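Chapter 6
Practicing in Pretend Rooms: How a Simulated Robot Learns Its Way Around a House

In this chapter
Why we rehearse in simulation before we rehearse in a kitchen
What a "room set" is and how to build a fair one
Scoring an attempt, and what to do with the near misses
The Lallow study, start to finish

Before we begin

If you have ever moved into a new apartment, you already know a good deal of what this chapter is going to say. For the first week or so you bump your hip on the counter, you reach for a light switch that was on the other side of the door in your old place, and you carry a cup of tea across the room a little more slowly than you used to. Then, without your ever sitting down to study it, the place becomes yours and you stop thinking about it. Your arms and legs haven't changed at all in that week. What has changed is that you've had a great many small tries at the same ordinary things, and each one left something behind.

A robot needs its tries too, and far more of them than you or I would have patience for. In Chapter 5 we let a single arm practice on a bare tabletop, and I hope you enjoyed that, because it was the last time in this book that life will be so simple! From here on our robot has a body that has to go places, two arms that get in each other's way, and a home full of doors and plants and furniture to steer around.

The study we'll follow is called Lallow. It was put together by Ratih Teoh and Zulkifli Sutanto, using a simulator named Murach, and I've chosen it over some larger and grander projects for the plain reason that they wrote everything down, including the parts that went badly. (You will come to treasure people who do that.) The question they asked was a modest one. If a robot practices in many different rooms for a short time each, does it do better in a room it has never met than a robot that practices in a few rooms for a long time?

To answer it they built 120 rooms. Each had its own walls, its own floor, its own light, and its own collection of household things. Six of those rooms were locked away at the start and never used for practice, so that they could serve as the test at the end. The rest were shared out between the two ways of training, one robot getting the wide mixture and the other getting only six rooms, visited again and again. Both were given the same total amount of practice, and I'd ask you to put a pencil mark beside that sentence, as the whole comparison leans on it.

A view from close to the robot tells you more about the difficulty than a floor plan can. When we draw a room from the ceiling, everything is laid out politely, and we forget that the robot's own body can hide part of the floor and the things lying beyond it. Light matters as well. A wall with a stony grain in dim light is a very different thing to a vision system than a bright window in that same wall, and a door made of many small dark panes can be a real puzzle to a program that has learned to expect a door to be one flat slab.
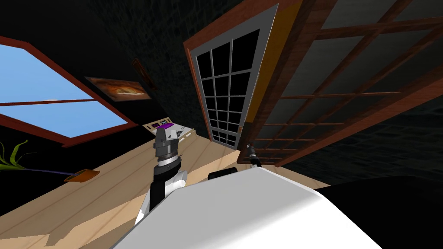

Adom Zakaria objected, on reading an early draft of these pages, that a dim room is an unkind test and perhaps an unfair one, and that a robot which fails there may have learned perfectly good habits and simply not been able to see well enough to use them. It's a sound objection and I don't want to wave it off. Teoh and Sutanto dealt with it by scoring two things apart from each other: whether the robot found what it was sent for, and whether it handled the thing properly once found. You'll meet both scores again in Section 6.3, where we work through them by hand.

The result, which I'll give away now so that you can read the rest of the chapter at your ease, was that the wide mixture won on finding and made hardly any difference to handling. Out of 283 test attempts, the failures that came from poor handling were spread nearly evenly between the two robots. The failures that came from not finding the object fell mostly on the robot that had stayed in its six familiar rooms. It had learned those rooms beautifully, and it went looking for them everywhere else.

Keep that picture of a homesick robot in mind as you read Section 6.1, where we'll build our first small room set together. You'll need the arm model you saved at the end of Chapter 5 and a sheet of squared paper for sketching the layouts.

Words to watch for: room set, held-out room, attempt, finding score, handling score, self-blocking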